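Jelari Linen Work Apron

Natural, Slate or Moss. One size, cross-back straps.

We've been wearing these in our own kitchen since the first samples came in and I still get a bit excited when a fresh box turns up! The Jelari is the apron we always wanted to stock: heavy enough to take a splash of hot fat, soft enough that you forget to take it off before you sit down to eat.

The cloth is woven by Hoekstra, a small family mill, and washed twice before it's cut, so the shrinking has already been done. Toon Hendriks drew the pattern for us. He moved the pocket over to the right after our first try (we kept catching it on drawer handles) and made the straps wider where they cross, and what a difference on a long baking day. 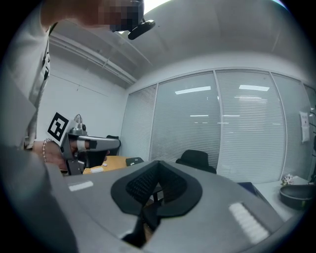 Washing is easy. Put it in at 40 with whatever else is going in, hang it up damp and leave the iron in the cupboard. The Natural goes paler over the first few months, the Slate hardly changes, and the Moss turns a lovely dusty green that I like more than the colour it started out. Please don't tumble dry, it makes the strap ends curl.

Weight: 600 g
Pocket: 15 cm deep, with a narrow slot for a pencil or thermometer
Straps: stitched down, no buckles or ties
Made in Favley

This batch is 200 aprons across the three colours and nearly all the Moss has been spoken for. Behrouz Jalali and his sewing room start on the next lot in September, with a longer version for tall people, which we get asked for every single week.

Returns within 14 days, unwashed please.

Goes well with: Jirholm oven cloth, Jirholm bread bag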